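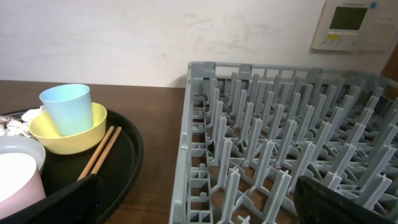 Sep 5, 2018

I have wanted to see a robot do dishes since I was a kid, and on Saturday I finally got to stand about as close to one as the yellow tape would let me. The Irnden open day has been on my calendar since March, when my sister forwarded me the sign-up page with the subject line "this is your Christmas." She was right. I went alone because everyone else in my house had better things to do, stayed from the doors opening until they started stacking chairs, and came home with a tote bag, two pens and far too much to say.

First, getting there. Irnden is in the old MacLeod building past the rail yard, and if you plan to go next year, do not trust the parking map. The lot they show is for the building next door. I drove around it twice before a man in a safety vest waved me onto the grass with everybody else. They told us at the welcome talk that they'd planned for 200 people, and by the time I got inside I'm pretty sure the coffee line had most of them in it.

The ground floor was the big stuff. There was a pallet-stacking arm from Nurico that moved like it had somewhere to be, and a row of small wheeled carts that followed each other around a loop of tape on the floor (the kids loved these, and one little girl kept stepping in front to make the whole train stop). All good fun. But I'd seen pallet arms before, at my old job, and what I had come for was upstairs.

Upstairs they've set up a few rooms like parts of a home, and each one had a demo running on the half hour. One room had laundry. One had a shelf of groceries. The last one at the end of the hall had the dishes, and I ended up watching that one four times, which I think started to worry the staff.

The setup is about as plain as you could ask for. A brown wooden table against a wall, a gray plastic dish rack on one side with all those rows of upright pegs, and on the other side a round black tray with the leftovers of somebody's meal on it. Bowls, cups, chopsticks, a crumpled wad of foil and paper. The arm has a camera down by its gripper, and a monitor in the hallway shows you what that camera sees, with the two black fingers poking in at the bottom. I loved that monitor. You stand there looking at a table you have looked at a million times in your life, and suddenly you're seeing it from hand height, with the rack filling up half the view like a little city. I found myself leaning to one side trying to see around the gripper.

The job is simple to say. Take things off the tray, put them in the rack, leave the trash alone. The person running the demo was Heikki Kokkonen, who had the patience of a kindergarten teacher and must have explained the whole thing from the top at least a dozen times that day. He let people ask whatever they wanted and he didn't seem to mind the dumb questions, of which I contributed several.

My first one was about the cup in the bowl. There was a light blue tumbler standing right inside a small yellow bowl, the way you'd do it if you were clearing a table in a hurry, and I wanted to know whether the robot understood those were two things. Heikki said that was one of his favorite parts. If it grabs the bowl first, the cup comes along for the ride and probably tips. If it goes for the cup first, it has to pinch the rim without catching the bowl too. He said they'd had an earlier version that would pick up the pair together, carry them over to the rack, and then sort of hover there with no plan at all.

The first run I watched, it went for the blue cup. Slowly! You forget how slow these things are when you've only seen them in videos, because the videos are nearly always sped up. The fingers opened, came down over the rim, stopped, came down a hair more, and closed. Then up, and up some more, clear of the bowl, and the whole hallway made a noise. A teenager next to me said "let's go" under his breath. The cup went over to the rack and got lowered upside down over a few of the pegs, and it leaned a bit but it stayed.

The yellow bowl was next and that one was harder. It's small and rounded, so there isn't a lot to hold on to, and the slots in that kind of rack are really made for plates. I have a rack a lot like it at home and I can tell you that small bowls drive me crazy too – they slide, they tip, they end up leaning on each other. The robot tried it at an angle, wedged between two rows. It slipped. It tried again a bit farther along and that time it held. I can't explain why it's so satisfying to watch a machine have the exact same problem you have on a Tuesday night, but it is.

Then the chopsticks. Oh, the chopsticks. On the second run I saw, it got one of the pair and left the other. On the third it got both, dropped one halfway across the table, and froze until Heikki reached in and reset it. He told us that thin things lying flat are still the worst of it, because the fingers have to come down nearly to the surface of the tray without hitting it, and if the camera is off by even a little you're either pinching air or pushing the tray across the table. He had a nice way of saying it: "A cup forgives you. A chopstick doesn't." The fourth run was the only one where both made it over, and they went straight down through the open floor of the rack and stuck out the bottom onto the table. Heikki counted it as a success. So did I.

The foil got left alone every single time, and I asked about that too. I'd assumed somebody had told the robot that silver means trash. Heikki said no, the software (it's called Wornar, and it's their own) learned from people doing the job by steering the arm themselves, and since the people always left the garbage where it was, so does the robot. They've collected 1,000 runs of this one table so far. He said the crumpled foil still gives it trouble in a different way, because it catches the light and looks different from every angle, so now and then it will pause near it for a second or two like it's thinking it over. I saw it do this once and I swear it looked suspicious.

I asked him how often the whole thing goes right from start to finish. He didn't dodge it. Cups, he said, are around 80 percent on a good day. Everything on the tray in one go, with no help, is a lot lower than that and he'd rather not put a number on a T-shirt yet. I appreciated that. There was a booth downstairs where I asked the same kind of question and got a brochure.

A few other things I want to write down before I forget them.

They change the table between runs. I hadn't expected that. Somebody comes in, takes everything out of the rack, and puts it back on the tray or beside it in a different arrangement, with a pink cup here or a white bowl over there. Heikki let one of the kids do the setup for the third run, and the kid of course tried to make it as hard as possible, and Heikki was delighted.

It's quiet. I'd pictured a lot of whirring, and what you mostly hear is the click of the fingers and the people around you holding their breath.

Nobody is getting one of these for their kitchen next year, or the year after. A woman behind me asked about price and Heikki laughed, kindly, and said the arm alone would get you a decent used car and then you'd still have to put the plates away yourself. A full tray takes it close to 20 minutes. I can do it in one, while talking on the phone. I don't care. Twenty years ago I would have driven across the state to see a machine pick up a cup it had never been told the location of, and now there's one doing it at the end of a hallway with a bad carpet, and you can walk up and ask the guy how it works.

I did make it to the laundry room too, for about half a demo. It folded one towel very nicely. The grocery shelf I missed completely because I'd gone back for the dishes again, so if anybody reading this was there and saw it, please tell me in the comments how it did with the bag of oranges. I heard cheering through the wall and I've been wondering ever since.

Practical stuff for next time: the open day is free, but you do need to sign up ahead. Eat before you go, the only food was granola bars and they ran out before noon. Go upstairs first, while everyone else is watching the pallets. And wear shoes you can stand in, there's not one place to sit in that hallway, I checked.

When I got home the sink was full. I did the cups first.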